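From: Silvana Marinho
To: Venedcombe Workshop list
Date: 1/8/23
Subject: Re: Re: Floors, and what on earth to put on them

Roman Urbańczyk wrote:
> Hello all, happy new year. We have the unit at Clinitz until the
> summer at least and the floor is bare concrete that sheds dust
> whenever you look at it. Everything on the bottom shelf has gone
> chalky. I've been offered some second-hand carpet tiles for nothing
> and Hinata says don't you dare. Did anyone end up painting theirs?
> Is it worth the bother? And does it have to be grey?
> Roman

Roman, yes! Paint it, paint it, paint it. I'm with Hinata on the carpet tiles (we had them in the old place and I was still picking wood shavings out of them the week we left). We did ours over the Christmas break and I am so pleased with it that I keep finding excuses to go in and sweep.

I wrote most of this down as we went along, so it may as well go to the whole list. Jailson did all the edges and should get the credit for them.

1. Empty the room properly. We tried doing it in halves first, shuffling the benches from one side to the other, and gave up before lunch. Borrow a van or a neighbour's garage. Ours went into Nazareno's garage and he was very good about it.

2. Sweep, vacuum, then vacuum again. Get right into the corners with the crevice tool. I used up 4 vacuum bags and the last one was still half full of grey fluff, so don't skimp.

3. Degrease any old stains. We had a lovely big one where somebody used to park a motorbike. Washing-up liquid did nothing, a proper degreaser and a stiff brush did nearly all of it. Rinse, and then leave the doors open and go home. Concrete takes ages to dry in January.

4. Fill the cracks. Jailson mixed the filler a bit wetter than the packet says so that it would run into the thin ones, and sanded the high spots with 100 grit. Wear a mask for this!

5. Choose your colour. I know grey sounds dull, and I was the one holding out for dark green, but I've come round completely. It's easy on the eyes, it goes with everything we own, and dropped screws are so much easier to find than they were on bare concrete. Ours is a Flosteo grey, two coats by roller with a long pole. Put the first coat on thin, even if it looks dreadful, and give it a night before the second.
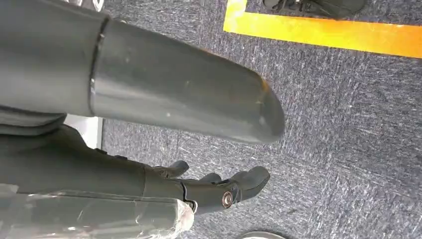

6. Wait before you move back in. The tin will tell you when you can walk on it, but walking on it and dragging a bench across it are very different things. We gave it a week. Put felt or offcuts of old carpet under anything with metal feet (so your free tiles will come in handy after all).

7. Keep a jar back for touch-ups. Label it with the colour and write the room on the lid. I've already used ours once, by the door, after an argument with a trolley.

On cost: we spent 200 pounds all in, paint, filler, rollers and the degreaser. Evangelista do trade tins if you ask at the back counter and don't mind collecting. You could do it for less if you already have the poles and trays, and you're very welcome to borrow ours. They're clean, more or less.

The one thing I'd change is the lighting. We painted under the old tubes and missed a strip along the back wall, and only saw it when the sun came in the next morning. Take a lamp and put it down at floor level while you're rolling, it shows up everything.

Do it, Roman! And if you fix a weekend, tell me and Jailson, as I'd happily come over to Clinitz with a roller.

Silvana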